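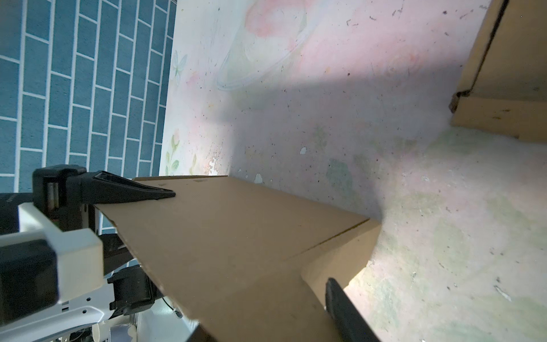 4.2 Creases, edges and the trouble with "as new"

The claim we set out to test is a simple one. Terkent, who supply the returns boxes used in the first part of this study, describe a flat-packed box that has been opened, filled, emptied and folded down again as being "as new" for a second trip. Getachew Negussie repeated the phrase in his report to the steering group in May, and it has since been passed from one internal document to the next without anyone asking what it would mean for it to be false. We could find no written test behind it. The supplier's notes speak of stacking weight, measured on boxes fresh from the bundle, and say nothing at all on the state of the folds.

Our own starting point was the fold, since that is where people who handle boxes tell us the trouble starts. Figure 3 shows plain brown corrugated board with one flap turned up along a crease. Two things in it matter here. The first is the crease between the sheet and the flap, which is the kind of line we graded. The second is easier to miss: a faint fold line running across the sheet itself, away from the flap. In our grading scheme a line of this sort is called a secondary line, whatever its origin. We do not claim to know how any given secondary line came about. It may have been pressed in at the works, or made by a careless knee on the packing room floor, and a grader looking at the board afterwards has no sure way to tell. Earlier work by the Vellari group treated all such lines as damage. We think that was too quick, and it probably made their second-trip boxes look worse than they were.

The same caution applies to edges. Along the top edge of the board in Figure 3 there is a slightly lighter strip with a few small torn or marked spots towards one end. Under the Vellari scheme, that alone would move a piece of board down a grade. Under ours it is noted and left out of the score, unless the tear reaches a crease. We asked packers whether spots of this size had ever made them put a box aside, and most seemed puzzled by the question.

A total of 253 boxes were graded by hand after their first trip, and again after they had been folded flat and stored. Each box was opened on a table and every flap was raised once to an upright position and let go. The grader wrote down whether the flap bent along its crease or somewhere beside it, and whether any secondary lines could be felt with a fingertip. We had planned to grade 1000. The smaller number reflects how long the work takes when it is done properly, and also the number of boxes that came back so thoroughly taped that opening them told us more about the tape than about the board.

4.3 What the grades do and do not support

Readers hoping for a clean answer will not find it here. Boxes with well-kept creases were, on the whole, judged easier to fold a second time. That much agrees with common sense and with the supplier. The agreement is less impressive than it sounds. The graders knew that they were looking at used boxes, and "easier" was their own word. Two graders given the same box agreed on the main crease nearly always and on the secondary lines far less often. Light plays a part in this. A raised flap that faces the light looks smooth and bright while the flat sheet beside it looks dull, and a shallow line in the duller part can go unseen until somebody tilts the board. We moved the table away from the window halfway through the work, which helped the later grades and does nothing for the earlier ones.

Nor can we say much about strength. It is tempting to look at a sharp, straight crease and conclude that the box will hold. Fukuda boxes, which we used as a comparison, had by far the neatest creases in the sample, and packers liked them least; the complaint was that the flaps sprang back while they were reaching for the tape. A tidy fold is pleasant to look at. Whether it tells a packer anything useful about the next trip remains, on our evidence, an open matter.

We are also doubtful about the saving that is usually quoted. The Dellumano warehouse put its yearly need at around 300 fewer new boxes if returns were used twice. That sum counts every returned box as usable and counts the minutes spent checking them as free. When we asked how the checking would be done, we were told that a glance would be enough. Our graders, who were doing little else all day and had a written sheet in front of them, could not agree on secondary lines at a glance.

The most we would say is this. A box whose flaps still bend along their creases is worth keeping for a second look. Marks on the surface and small spots along an edge should not send it to the baler. Beyond that, "as new" should be dropped from the packing guidance until somebody has loaded second-trip boxes, stacked them and recorded which ones gave way. A short trial of that kind is described in Section 5, with its own faults, the main one being that all the boxes in it were stored in the same dry room.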